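Flatine thread-bound classics set, reviewed
26 Feb 2022
Rating: 3 out of 5

I don't trust box sets of old books. Most are sold by the shelf inch, and you find out later that the paper is bad. So when Drerura listed the Flatine thread-bound classics at 40 dollars a set, I expected decoration. I've had mine since last April.

Looks
The covers are the best part. Dark blue, a yellow title label running down each one, and line drawings so faint that you miss them in poor light. The shop page calls the color "imperial midnight." It's blue. The labels are easy to read, and that matters if you go looking for one title, like the 庄子, when the books are all over the place.

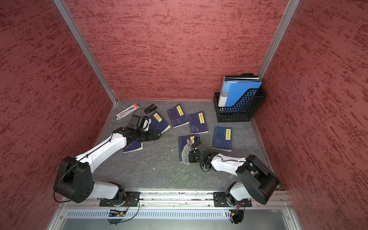 Binding
The stitching on mine is even, and after almost 200 openings of the volume I use most, no thread has worked free. I did not expect that. The corners are another matter. They're soft, and two of mine curled within weeks. These books also don't like standing upright. Store them flat or they sag.

Paper and print
Thin, a bit see-through, fine for pencil and terrible for anything wetter. The type is clear but small. The notes at the back are skimpy, and one volume has 9 pages printed noticeably lighter than the rest. Drerura offered me a partial credit and asked me to keep the book.

Against the Chareonsuk set
Chareonsuk's version has stiffer covers and better notes, and costs a good deal more. If you plan to study the texts, pay the difference. Durkodby sells a slipcase that is supposed to fit both. It was too tight for my Flatines and I sent it back.

Worth it?
The seller claims 3,000 happy customers. I'd call myself a mostly satisfied one. At full price I'd hesitate, and on sale I'd buy the set again, without the slipcase.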